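Rotthorpe Shared Workshop
Notices > Help wanted
Posted 2019-08-18

Builders wanted: two-arm block stacking bench

The Jurko bench needs two more people through the fall. It is a pair of small arms over one wooden table, built in the back bay of the workshop from salvaged rail, stock motors and printed parts. The work is unpaid. Bench time, filament and fasteners are covered.

Current state: both arms run from one controller and share a coordinate frame. The test task is a tower of colored blocks inside a taped square. We logged 392 attempts in July, of which 143 ended with a standing tower. Most of the failures we traced came from calibration drift between the arms - the rest are grip angle and late release.
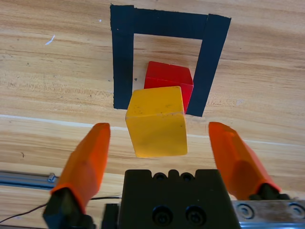
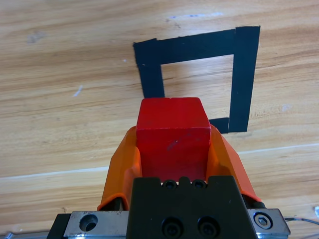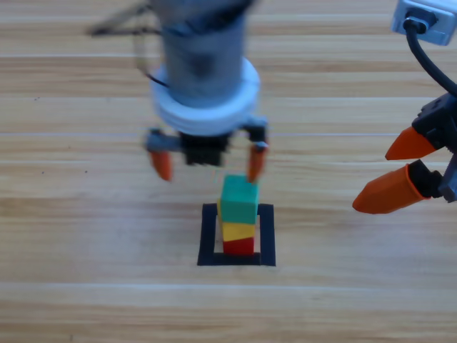
Yellow block at the gripper, red block at the gripper, and the three-block tower in the square.

Position 1: mechanical. Redesign the finger mounts so a finger can be swapped without losing zero. Check the rails for square and reroute the cables at the wrists. You should be able to use calipers and a drill press, and draw a part someone else can print.

Position 2: software. Take over the calibration routine and the logging. The code is Python, 1,412 lines, with few comments and no tests. You should be comfortable reading other people's code and patient with serial ports. Camera calibration experience is useful but not required.

Both positions: one evening a week at the bench, about 2 hours, plus whatever you do at home. The arms are not run with only one person in the bay. Safety glasses are required past the yellow line. Workshop membership is needed from your second visit; day passes are sold at the front desk.

We do not need a web page, a logo or a new name for the project.

To apply, leave a note in the Jurko tray at the Rotthorpe front desk or reply through the notice board. Say which position you want, which evenings you can make, and describe one thing you built that did not work at first and what you changed. A photo or a drawing of it helps. Members of the Livville workshop can use their own key cards here.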